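Apprendre le sac à la pince

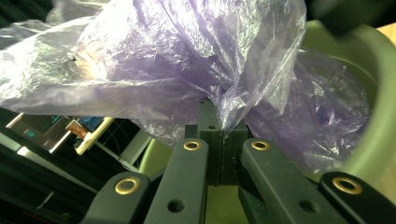

Catégorie : Robotique / Démonstrations

Troisième séance de démonstrations à la main chez Clostier. La tâche tient en une ligne : pincer le sac plastique mauve, l'amener au bac vert, lâcher. J'en ai enregistré 28 avec la pince tenue au poing, Aarti Bansal a fait les 10 suivantes.

Le film est froissé, translucide, et il renvoie la lumière. Je ferme donc les doigts plus lentement que pour un objet rigide et je garde le poignet droit. Les essais où j'hésite, je les jette le soir même.

Demetrius lance l'entraînement en septembre. D'ici là il me faut encore des prises avec la lampe baissée.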